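Skurlow Town Board > Local News and Courts

Stolen mobility scooter chase on Troltmont Road – anyone see it?

Posted by Huia Tuhiwai, February
36 replies | 20 shares

Police stopped a man on a mobility scooter on Troltmont Road a little after 4 in the morning. The scooter had been taken from the covered porch of a house on Skerard Lane. He is also accused of breaking into the bakery on the way and leaving with a tray of meat pies, which were on his lap when they caught up with him.

What I have so far is from the police notice and from the woman at the bakery counter. He is 36, he was drunk, and he told the officers he thought he was on the night bus. He has been charged with theft, burglary and driving while intoxicated. Court is later this month.

I live four doors from where it ended and slept through it. If you saw any of it, post here. Please keep the man's name out of it until it has been read in court.

gravelpit_dan
I saw the end of it. I was leaving for work and there were two patrol cars behind him with their lights on and he was doing maybe walking speed. One officer got out and walked next to him for a while, talking. Then he ran out of road at the bollards. Calling it a chase is a stretch.

Huia Tuhiwai
The notice says "failed to stop," so I went with chase. I can't change the title now.

marlene.k
My sister-in-law knows the lady who owns the scooter. She's 80-something and it's how she gets to the clinic. I know people are laughing about the pies but she woke up and couldn't leave the house.

oldferryroad
Can they even charge you with drunk driving on one of those? Top speed is 8 miles an hour. I thought they counted as a wheelchair.

gravelpit_dan
Depends on the state and what it's classed as. A cousin of mine got a ticket on a riding mower, and that stuck.

oldferryroad
A mower isn't a medical device.

gravelpit_dan
He isn't the patient, so it wasn't one for him either.

tbrandt
I'm on Skerard Lane, three houses up. We heard the bakery alarm at 3:40 or so and it went on for 20 minutes before anyone came. That's my real complaint. The station is on the same side of town. I got up, made tea, sat in the kitchen and listened to it.
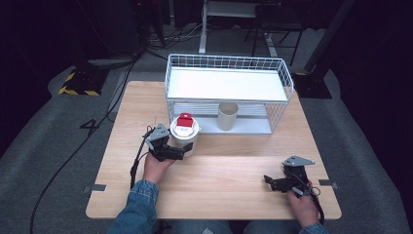
Marlene says the alarm had gone off twice already that week for nothing, so the bakery may have told them not to hurry. I don't know if that's right – I'd want to hear it from the bakery.

Huia Tuhiwai
I asked. The counter lady said one false alarm, not two, and that was the freezer repair man. They never told the police to ignore it.

marlene.k
I was told two. I'll take one if that's what they say.

Sang_Street_Pete
Twenty minutes is not bad for that hour. There's one car out overnight for us and the whole Sang Street side. The second one had to come over from the county.

tbrandt
So two cars followed a scooter and none went to the alarm?

Sang_Street_Pete
They were looking at the alarm when they saw him go past with the pies. Read the notice, it's in the second paragraph.

tbrandt
Okay, I missed that. Twenty minutes is still twenty minutes.

lorna_in_skurlow
Does the owner have it back yet? If it's being held as evidence, the church on the corner has a loaner, and you don't have to be a member.

marlene.k
Not back yet. The front basket is bent and they want photos first. I'll pass on the part about the loaner, thank you.

oldferryroad
Why was the key in it?

marlene.k
It was on her porch, behind a screen door. She shouldn't have to explain where she keeps her key.

oldferryroad
I only asked. Mine comes inside with me every night and I'd tell anyone else to do the same.

Huia Tuhiwai
Let's leave the key alone. I'm planning to go to the hearing if I can get the morning off, and I'll post what the judge says about the driving charge.

Comments (4)

jjw: Drove past the bollards today and there's still pastry on the curb.

Carol M.: The bakery is open as usual. The back door is boarded up, so use the front.

nightshift77: He was on the night bus the week before, same jacket. Slept past his stop.

Ray: Any word on the hearing date?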